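Bowls, again

I have been sorting out which bowls to keep. The cupboard holds 14 and I use the same two. The rest came from Niresero in December, when a set was cheap and I had no plan for it.

The big orange-red one stays. It has a smooth rim and takes a full salad. The yellow-green one is plain and deep, good for batter - or for soup if I'm hungry.
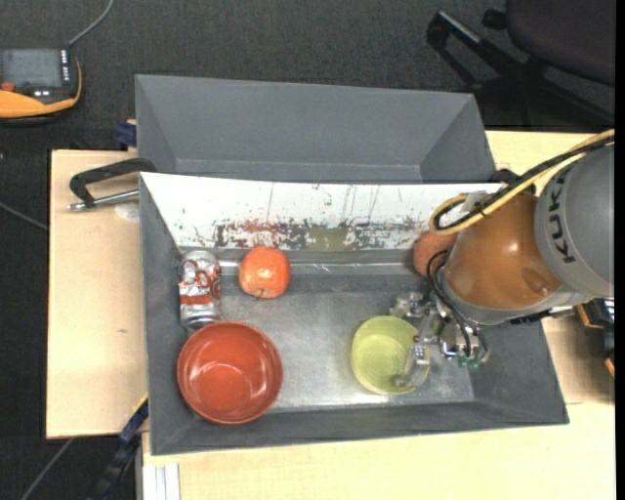
The two keepers in the gray bin, with an apple and a crushed can.

Cans go out with the recycling tonight. Six bowls are going to my neighbor, and I'll decide on the others once the shelf is wiped down.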